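Wipe a gas hob while it is still faintly warm, once the burners are off and safe to touch. Grease lifts with washing-up liquid and a soft cloth. Soak the pan supports in the sink for 12 minutes, then scrub the corners with an old toothbrush. 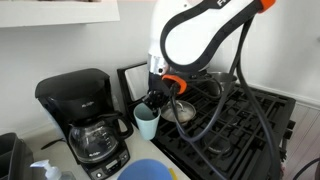
**Paltatley Home Skills Club, Kitchen Group**

Plastic cups that smell of squash or coffee need a spoonful of bicarbonate of soda in warm water. Leave them overnight and rinse twice. Keep them well away from a lit burner.

For burnt-on milk, lay a damp cloth over the mark before scraping. Abena Amoah uses an old bank card for this.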